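Orkell Mug Holder Review: A Simple Stand That Does Its Job

By Rüdiger Wendt
October
3 min read
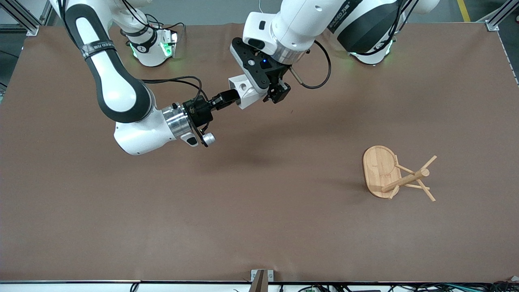 The mug holder on a flat brown tabletop, with its oval base and thin pegs.

I bought the Orkell to get mugs out of a cabinet that was too full. It is a light-colored wooden stand with an oval base, one post in the middle and four pegs. The grain shows on the base, and I like the look of it.

Mine came in two pieces with a single screw. Putting it together took a few minutes with a regular screwdriver. The post sat a little crooked until I backed the screw out and started over.

The pegs are thin, so even mugs with small handles go on easily. They point in different directions, and you have to think about which mug goes where. My wide Rothe soup mugs bump into each other if I hang two on the same side. With four ordinary coffee mugs there is no trouble. Loading one side only makes it lean - fill opposite pegs first.

The base takes up less counter than the Stokura rack I had before, though that one held six. I would have liked rubber feet. On a smooth counter it slides when you pull a mug off with one hand.

Wipe it with a damp cloth and dry it. I keep it away from the sink.

Recommended for a small kitchen, less so for big mugs.

Comments (3)

dpruitt: Do espresso cups hang ok on it?

Lena K.: Mine do, if the handle has a real opening.

marshfield_tom: I stuck felt pads under the base. Slides even more now.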